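Speaker notes: What 103 sheds taught me about storing your stuff
Talk for the Skallari neighborhood evening, April. Doors at 7, I'm on second.

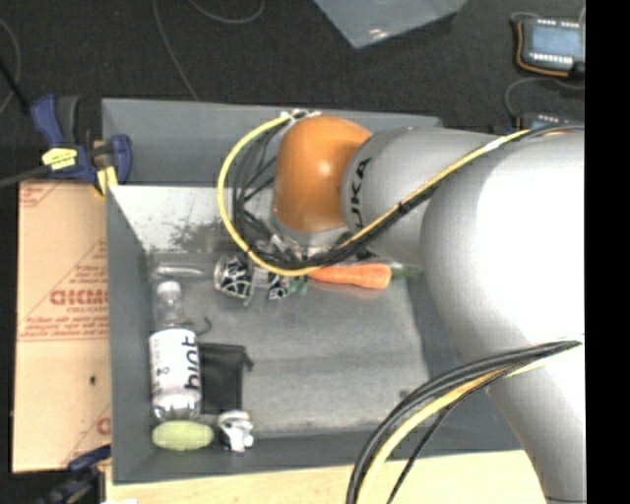

Opening (keep it short, don't do the long shed joke)

Hi everybody, thanks for coming out. I'm Ximeng Jiang, and I've spent way too much of the last year standing in other people's sheds, garages and hall closets. With permission! I wrote to people on the Ukero mailing list and asked if I could come over and look at how they keep their things, and 103 households said yes. I still can't believe it.

Ask the room: who has a drawer at home that doesn't open all the way? Wait for hands. Mine is the one under the oven and it's been stuck on a potato masher since winter.

Part one: how I did it

Same visit every time. I'd bring a clipboard and ask for 2 things: something you used this week, and something you haven't touched in a year. Then I'd time how long it took to find each one. No tidying up before I came (people cheated, I could smell the cleaning spray).

In total I wrote down 2,575 objects, so 25 for each home. Say this slowly, people like to do the math.

Part two: the stuff people couldn't find

Tape measures. Picture hooks. The little key that bleeds the radiator. Small things that get used a few times a year and get put down wherever the job ended. One lady on Fu Street owned four tape measures and we found the first one after I'd put my coat back on.

Big things hardly ever go missing. Ladders, coolers, tents - everybody walked straight to them.

Drink some water here. Last time I forgot and croaked through the next bit.

Part three: lids

I got pretty worked up about lids, so bear with me. Homes with open bins found things faster than homes with closed boxes, labels or no labels. My guess is that a lid is one more thing to do when your hands are full, so you set the item on top and it lives there forever. Lingyun Zheng thinks I'm wrong and that it's all about shelf height. She's here tonight, point at her, let her argue if there's time.

Part four: try it at home

Pick one shelf. Take everything off, put back what you've used since last summer, and leave the rest by the front door for a week. Don't buy containers first! I spent 200 dollars on matching boxes from Vultau before I'd sorted a thing, and half of them are stacked inside each other in my basement.

Questions

Somebody will ask about kids' toys. I only have my own nephews to go on, so say that. If it runs past 8:30, stop and send folks to the coffee table. Sign-up sheet for the next round of visits is next to the cups.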